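Print | E-mail this page

Ticket 3452 – Card payments shown as pending after wallet transfer
Posted in April by Rasa Stankevičius, Lenley payments support

The customer, a small wholesaler in Wundthorpe, takes card payments and crypto wallet payments through the same Trarkier checkout. After the last update, 29 wallet payments stayed at "pending" in the merchant view, although the money had left the buyers' wallets. Card payments settled as usual.

First check: network confirmations. All 29 payments were confirmed on the chain. The transaction IDs in the customer's export match ours.

Second check: the callback address. It was correct and the server answered test calls.

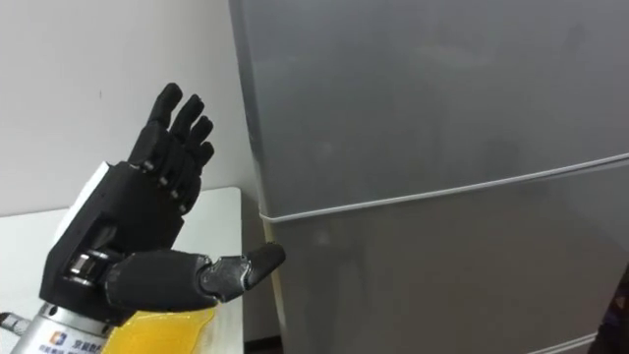

The callback log was more useful. Each confirmation message reached the merchant server and was turned away with a signature error. The customer's contact asked for a way to explain this to the shop staff, so I wrote that the message is at the door and the door stays shut. Staff were told not to ask buyers to pay again.

Third check: keys. Trarkier keeps 2 signing keys per merchant, one for cards and one for wallets. The update had copied the card key into both fields. I asked the customer to open Settings, then Keys, and read me the last four characters of each. They were the same.

Steps given to the customer:
1. Create a new wallet key.
2. Paste it into the wallet field only and save.
3. Restart the listener.
4. Resend one pending confirmation from the log.
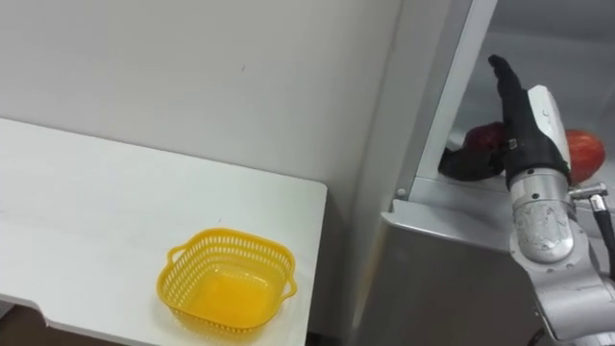
The single resend went through at 10:40 and the payment changed to "settled." We then resent the other 28 in one batch. One failed on an order number with a trailing space, which I corrected by hand.

Note from Aivar Stankevičius, 2:15 p.m.: Same fault seen at Grigaitė. Key copy script withdrawn. Merchants who have not updated yet should wait for the next build.

Status: resolved. Customer will compare the day's totals with the ledger and reopen the ticket if anything is off.

Print | E-mail this page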